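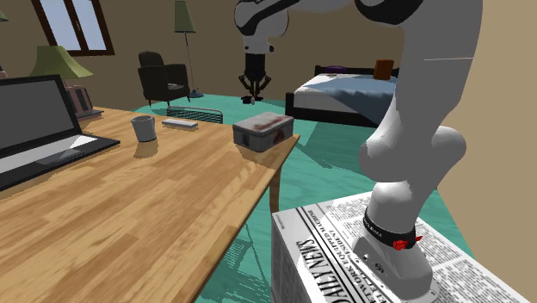
Trellside Family History Help
Forum > Parish and Census > Missing People

Great-grandfather's brother missing after 1891, possible change of surname

Posted by Ishbel Leckie, 18th January

I am stuck on Robert Leckie, the younger brother of my great-grandfather James. I have him as far as 1891 and then nothing at all.

What I know so far. Robert was born in 1873, the second son of Andrew Leckie, a ploughman, and his wife Margaret, whose maiden name was Tosh. In 1881 the family were in a farm cottage at Davby with three children, James, Robert and Agnes. Margaret died in 1884 and Andrew married again two years later, to a widow called Helen Rennie, who had two boys of her own from her first marriage. In 1891 the household was Andrew, Helen, Agnes, the two Rennie boys and a baby called Helen. James was living in as a farm servant a few miles off. Robert, 18, was a lodger in the village with a saddler and was down as "apprentice saddler".

In 1901 I can't find him anywhere. I have tried Leckie, Lecky, Leckey, Lackie and Lickie, with a birth year three years either side. I have also tried searching on first name and place of birth only, which gave me 11 Roberts, and I have been able to rule out all but one. The last one is a Robert Rennie, saddler, married to an Eliza, with a daughter Margaret. Age given is 27, birthplace Davby. He is living in the next county.

The two Rennie stepbrothers were called George and Thomas, so he isn't either of them. Could Robert have taken his stepmother's first husband's name? It seems an odd thing to do at that age, and his father was still alive until 1908. The family story was only that Robert "went off and wasn't spoken of". My late aunt thought he had gone to Canada, but she also thought James had, and he certainly didn't.

I have not sent for any certificates for Robert Rennie yet because I don't want to pay for a stranger's family. Is there anything I should look at first?

Veronika Csizmadia

It is possible but I would not start from there. A name, a trade and a place of birth look like a good match until you find that there was another family of the same name in the same parish. Before anything else, go through the 1881 census for Davby and list every Rennie household, then do the same for 1891. If there was a Robert Rennie aged 7 in 1881 living there with his own parents, you have your answer and it has cost you nothing. Helen's first husband probably had brothers.

If there is no such boy, the next thing is the baptism register. Look for a Robert Rennie baptised between 1872 and 1875, and look at the neighbouring parishes as well. People gave the nearest place they thought the enumerator would know, so "Davby" might cover several smaller places.

After that I would pay for the marriage certificate and leave the others alone. The marriage is the one where he has to name his father. If it says "Andrew Leckie, ploughman" you are home. If it says "Andrew Rennie, ploughman" you are very nearly home, as men who had changed their name often gave the father the new surname and left the rest true. If it says "John Rennie, mason", put it to one side. Look at the witnesses too. An Agnes Leckie or a George Rennie signing would be worth as much as the father's name.

The daughter being Margaret is a nice touch, if he was remembering his mother, but there were a great many Margarets and I would not lean on it.

As for taking the name when his father was living, I have two cases in my own lines. My mother's grandfather was born Halász and used his stepfather's name from the day he left home until he died, and there was never any legal paper. He just began doing it. In this country too a person could use what name they liked so long as it wasn't to deceive anyone. So don't spend time looking for a deed.

Imelda Policarpio

Have you tried Canada? My husband's people all went from that area and the passenger lists are online now. Some of them are free. He might have gone out and come back again, lots did.

Also check the army. Saddlers were wanted for the Boer War and if he was in South Africa in 1901 he would not be on the census at home.

Sipho Makhubela

Agree with Veronika about the marriage, but there is one thing to check even before that. You say he was apprenticed. If the saddler he lodged with in 1891 had a shop of his own, there may be something in the local paper or the trade directories. Directories for the 1890s usually list saddlers and harness makers together, and there would only be one or two in a village that size. See if the saddler's name drops out, and whether a Leckie or a Rennie turns up in its place or in the next town. A library card will often get you into the newspapers from home.

On Imelda's point, the army is worth a look. Men did enlist under another name and it was sometimes noted on the papers as "alias" or "true name". Search the surviving papers for both surnames with Davby as the birthplace. Farriers and saddlers are often marked as such. But if Robert Rennie is at home in 1901 with a wife and child, he can't be in South Africa on the same night, so it only helps if he turns out to be the wrong man.

One more question for Ishbel. Where did the age of 27 come from, the image or the index? I have seen plenty of sevens that were really ones. If your Robert was born in 1873 he should be 27 or 28 in spring 1901, depending on whether his birthday had come round, so it fits, but do look at the page itself.

Ishbel Leckie

Thank you all. The age was from the index. I have now looked at the page and it is a clear 27. Robert's birthday was in June, so that is correct to the year.

I went through Davby for 1881 as Veronika said. There are 513 people in the parish and 8 of them are Rennies, in two households. One is Helen with her first husband and the two boys. The other is an older couple with two grown daughters. No Robert. I still have the neighbouring parishes to do for baptisms, and the directories, and then I will send for the marriage certificate.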